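Keeping Oller's hands in shape: a morning with Catriona Mackay

I got lost twice on the way into Suvurville, so by the time I found the right door Catriona Mackay had already made coffee and started without me. She had a laptop balanced on one knee and was muttering at a joint. "It's the left wrist again," she said, by way of hello. "It's always the left wrist."

The joint belongs to Oller, a two-armed robot that Catriona has looked after since February. She does the setup, the checks and most of the repairs, and she talks about it the way my dad talked about his old pickup - fondly, with a lot of sighing.

I'd pictured something like a workshop. What I walked into was pretty much a kitchen, with marble-pattern tile, a dish rack in the sink and a dishwasher standing open. Catriona likes it that way. "I can run a joint test on a bench all day long and it'll pass," she told me. "Then I give it a cup and find out what I missed."

So cups it is. She has Oller bring both hands together on one over the dishwasher, and she watches the fingers more than the cup. If the two arms disagree about where the middle is, even slightly, she says one hand starts pushing the other around, and she can hear it in the motors before she can see it.
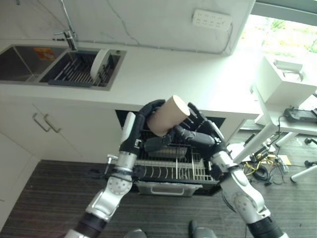

The 30-minute warm-up

I asked her what a normal day looks like and she laughed at "normal." But there is a routine! Power on, brakes off one arm at a time, then 30 minutes of slow movement with nothing in the hands. She used to skip that part. "I was impatient, and I paid for it in tendons," she said. (The fingers are pulled by thin cables, and she calls those tendons. I'd sort of assumed there was a little motor in every knuckle.)

After the warm-up she zeroes the hands. Each finger opens all the way, closes all the way, and the software, a package called Honer, stores where it stopped. If a finger stops short she takes the tension off, wipes the cable down, checks it for fraying near the base and sets it again. A set of tendons is good for up to 700 hours, in her experience, although she has had one go much sooner and still gets annoyed talking about it.

"What do you do when one snaps?" I asked.

"Swear," she said. "Then it's tweezers and a headlamp for most of an afternoon."

She keeps a log of every adjustment, and the entry she typed while I sat there was number 1773. I asked if she ever reads the old ones. All the time, it seems. She scrolled back to show me a run of notes about the left wrist, each a bit grumpier than the one before, until she found a bolt that had been tightened past what the Radu manual asks for. She backed it off and had a quiet couple of weeks. Now the wrist is complaining again, and she suspects the bearing this time.

Close quarters

Dishes are forgiving. Microscopes are less so, and that's the part of the job Catriona seems to enjoy the most. The stage sits low under the objectives, the longest of them hangs well down below its neighbors, and a finger coming in over that stage has very little air above it. She sets a height limit in Honer before anything moves, then brings the finger in at a crawl with her thumb on the stop button.

She checks the wrist camera beforehand too. If its mount has slipped even a hair, the finger ends up somewhere other than where the picture says it should be, so she touches the fingertip to a known point, compares, and nudges the offset. She did that three times while I was talking to her, and apologized for ignoring me.
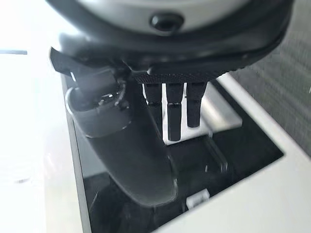

Callum Strachan would rather she set that height limit lower still, and he told me so over the second coffee. In his view the margin over the stage is fine on a day when the wrist is behaving, and "this wrist doesn't have many of those." Catriona rolled her eyes, but I noticed she wrote it down.

They've argued about the bearing as well. He wants to swap it now. She wants one more week of logs first, mostly because getting to it means taking the hand off and doing all the zeroing over again. I asked how long that takes and they gave me two very different answers at the same time.

Before I left I asked what she'd tell somebody taking on a machine like this for the first time. She thought about it while the left hand opened and closed on the screen in front of her.

"Buy spare tendons," she said. "And label your cables. I still haven't done mine."

The new bearing is due on 19th April, and Callum has already cleared a space on the bench for it.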